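Bulham Packing Cooperative
Equipment Review Group

Minutes of the meeting held January 22, 2020, in the upper meeting room, Bulham

Present: Benedicta Amoah (chair), Edem Osei, Kwesi Quaye, Tetteh Zakaria
In attendance for items 3 to 6: Hefin Kemeys, Aidoo
Minutes taken by Edem Osei

1. Minutes of the previous meeting

The minutes were approved with one correction. Under "Conveyor guards," the word "replaced" should read "repaired." Tetteh Zakaria confirmed that the guards at Pustuvthorpe are back in service and that the work order has been closed.

2. Purpose of the review

The chair reminded members that the group has been asked to recommend for or against a trial of the Aidoo two-arm bench kit, together with the supplier's setup and training service. The kit is being considered for the gift bag line, where small mixed orders are packed by hand. It is not being considered for the carton line.

The offer covers one pair of arms, grippers, cameras and a mounting rail, with a 90-day trial period. The monthly charge is $700 and includes remote support. The enclosure is priced separately. Members had received the written offer before the meeting, and it was taken as read.

Tetteh Zakaria noted that the line handles whatever the customer orders, so that no two bags hold quite the same goods. Any equipment would need to deal with soft wrappers and packets standing close together in a paper bag, with little room at the sides for the fingers. 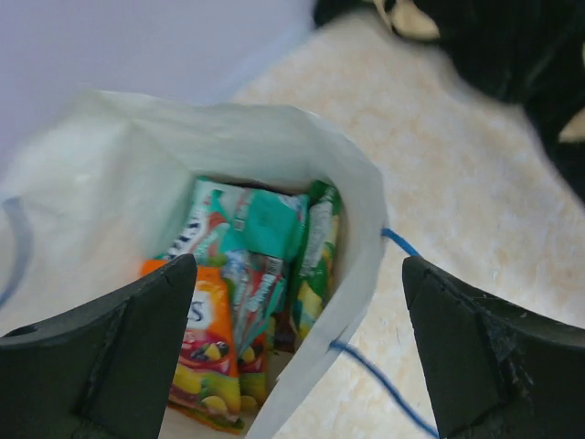

3. Supplier's statement

Hefin Kemeys joined the meeting and described the service. Aidoo installs the kit, and an operator from the customer's own staff then guides the arms through the task while the cameras record. The supplier uses the recorded runs to train the control software. The offer includes 100 recorded runs for one task. Further tasks are quoted one at a time.

He stated that each arm has a camera at the wrist and that a fixed camera covers the whole work area. The wrist view gives the operator the position of the fingers against the goods, and the fixed view is used for planning and for checking a run afterward. All three are recorded together.

On bags, he said that paper is harder to work with than boxes. A bag may be upright or lying on its side, and its printed face may be turned in any direction. Busy patterns such as checks, with labels and food drawings over them, can take up a good deal of training if the plain side and the printed side are both to be recognized as the same bag. 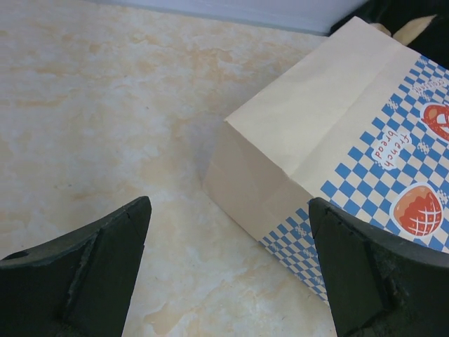

He advised that the cooperative keep to two bag designs during the trial and add others later. Members thought this workable, although the chair asked that the sales office be told in advance - it has changed the seasonal bags at short notice before. Edem Osei will write to the sales office.

4. Condition and wear of parts

Members discussed the condition of kit that has been in use. The fingers show scuffing on their surfaces, and there is a chipped spot on one of them. The dark green paint on the rail is heavily chipped along its length. Hefin Kemeys said that marks of this sort on the rail affect its appearance only. Gripper fingers are treated as a consumable and may be changed by the customer with an ordinary hex key.

The group asked for a written statement of how much wear is acceptable before a finger must be changed. The present offer says "when worn," and members did not consider that sufficient for a maintenance schedule. The supplier agreed to provide a clearer wording.

Rope handles were raised as a separate concern. They hang in loops over the work surface and could catch on a finger during a lift.

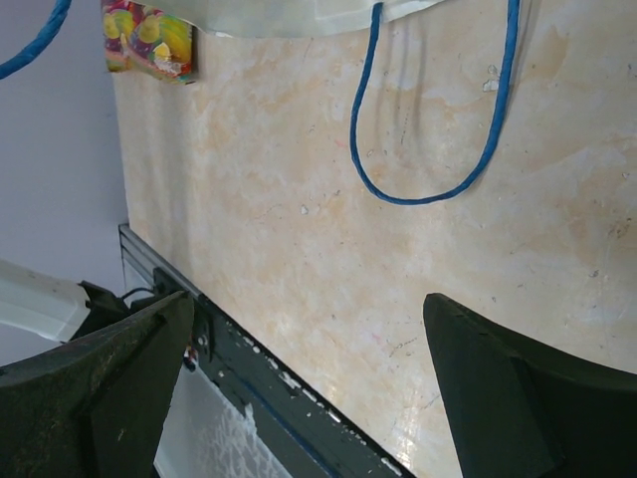
Kwesi Quaye asked whether the handles could be folded inside the bag before it reaches the arms. He said that packers already do this when bags are stacked for shipping, and that it adds very little time. Hefin Kemeys replied that this would be acceptable, provided it was done the same way during the recorded runs and in daily use.

Kwesi Quaye also asked who would be responsible for goods damaged during training. The supplier's position is that goods used in training are at the customer's cost. The chair suggested that short-dated stock be set aside for the purpose, and this was agreed.

5. Space, power and safety

Tetteh Zakaria reported on the proposed position at Pustuvthorpe, next to the label printer. The floor is level and there is a suitable outlet. The walkway behind would be narrowed, and he asked that it be measured again with the enclosure doors open.

The enclosure has plain, pale panels joined with aluminum extrusions at the corners. The arms attach to a rail at the front edge, with the mat lying behind it. Members considered the layout tidy, but asked about the cables, which run along the arms in open loops.
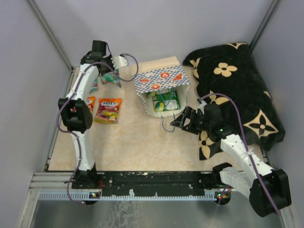

Hefin Kemeys said that some slack is needed for the wrist to turn, and that cable clips can be supplied at no charge. The group asked that clips be fitted from the first day of any trial. It also asked that the stop button be placed where a person standing at the label printer can reach it.

The status lights on the rail and arm joints were discussed briefly. A one-page guide to their meaning will be supplied for posting at the workstation.

6. Comparison with Brelach

Edem Osei summarized the offer received from Brelach. Its monthly charge is lower, but it provides one arm only and leaves training of the software to the customer. A full comparison is in Appendix 2. Hefin Kemeys left the room for this part of the discussion.

Members were of the view that a single arm would not suit bag work, where one hand commonly steadies the bag. Kwesi Quaye wished it recorded that he would prefer to see the Brelach arm tried before any longer contract is signed with either firm.

7. Recommendation

The group agreed to recommend a trial of the Aidoo kit at Pustuvthorpe, subject to the following:

- written wording on finger wear
- cable clips fitted at installation
- a second measurement of the walkway
- the right to end the trial early on written notice

The recommendation was carried, with Kwesi Quaye abstaining.

8. Actions

Edem Osei: write to the sales office about bag designs; send the conditions to Aidoo.
Tetteh Zakaria: measure the walkway; set aside short-dated stock.
Benedicta Amoah: present the recommendation to the board.

9. Other business

Kwesi Quaye asked that the heating in the upper meeting room be looked at. The chair will raise it with the building office.

The next meeting will be called when the supplier's reply has been received.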